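## Collecting the demos

So this was my bit of the project, and I enjoyed it far more than the coding! We wanted 500 short clips of ordinary table jobs for Nedum to learn from, and by the end of January we had 317. Doğukan wore the head camera for most of them, I did the rest.

The bamboo trays gave us the most grief. Two matching ones look like a single tray from above, and the shine off the base hides the edges - so I asked everyone to keep both hands in view and go slowly.

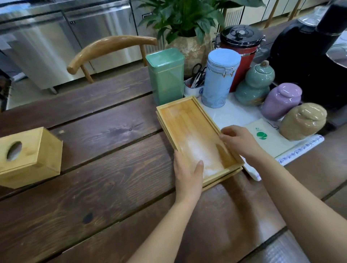
## Sorting and labelling

Piret and I watched every clip and threw out 49, mostly for hands leaving the view. Labelling took 4 evenings (never again). Grip and lift got separate labels, which Justinas wanted for training.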